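3.2 Housing history and household tasks

The move interviews covered the twelve months before and after each purchase. Of the 800 households contacted through the Osirex listing service, 630 returned the first questionnaire, and 200 of those agreed to a longer interview at home. All were couples or single owners over 55 who had sold one house and bought another in a different county. We left out people who moved into rented homes or moved in with relatives, as their reasons for moving were recorded on a separate form.

Most respondents gave more than one reason for the move. Being near children or grandchildren was named most often, followed by the size of the yard and the cost of heating. Few had a particular town in mind when they started. Ranjbar found the same pattern in her earlier work on the Iltance area, where buyers tended to pick a travel time first and a place second. In our interviews the usual limit was an hour by car – long enough to keep some distance, short enough for a school pickup.

The kitchen came up far more than we had planned for. The first version of the interview guide had one question on it, and after the pilot in September we added a full section. Respondents talked about counter height, where the dishes would dry, and whether a small oven could stay out on the counter all the time. Several had turned down a house over its kitchen after agreeing on everything else. Figure 2 shows a tabletop arrangement with a toaster oven and a dish rack.
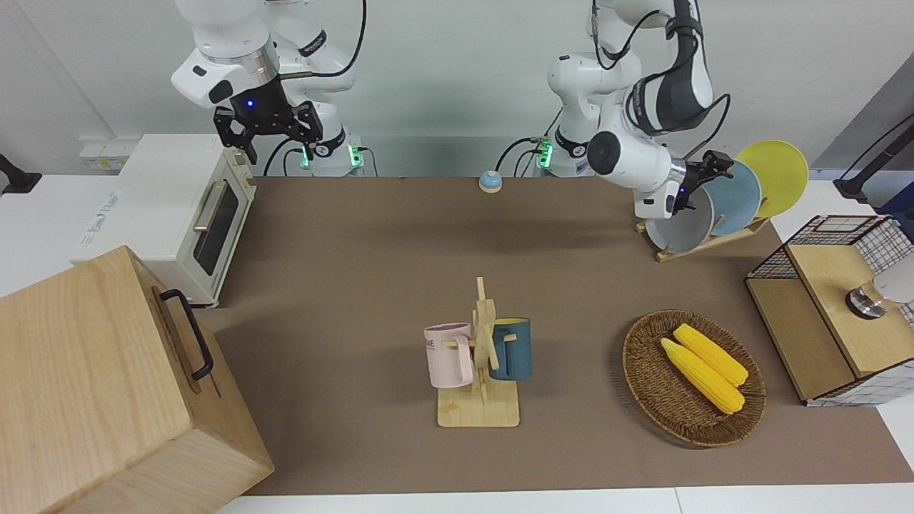
Figure 2. Two-arm tabletop setup with a white toaster oven, a wooden dish rack and a plate. The left gripper is at the front edge of the rack.

3.3 Coding of the interviews

Interviews were typed up in full and coded by two readers working apart. Edwards drew up the first code list from the pilot, and it was changed once, when "near family" was split into "near children" and "near other relatives." Where the readers disagreed, the passage was read again by both and settled by discussion. Passages that could not be settled were marked as unclear and kept out of the tables.

House prices were taken from the sale record where we had one and from the respondent where we did not. We did not adjust for repairs done before the sale. Homes in the Gruvusitz district are reported on their own in Section 4, as many of them were new builds sold before they were finished.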